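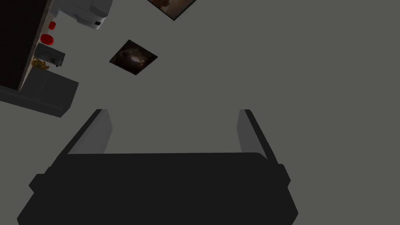
December, 16:00. Oltix simulation kit, trial license, third session.

Kitchen set loaded from the stock library, wrist view, gripper open. Load time 15 s on the Prado workstation, same as last session. Physics step left at the default 600 Hz. Dropping it made the fingers jitter on close, so I put it back.

Rendering is plain. The floor has no texture at all, and the gripper body comes out nearly black with hardly any shading. Fine for checking reach, poor for training anything that has to cope with a real floor. Meenakshi Rai wants to know if we can swap materials from a script. The manual covers it in one paragraph and the sample call fails with a missing path. Ticket sent to Oltix support.

Ran the approach routine 153 times overnight with random start poses. 16 ended in a joint limit fault, all with the wrist rolled past the soft stop. That is our planner, so not counted against the kit.

Still open:
- price per seat for the Brornthorpe group
- export format for the Toltitdale arm model
- whether the finger geometry can be replaced without a rebuild

Log files are in the shared folder under trial 3. Do not update the driver before the next run.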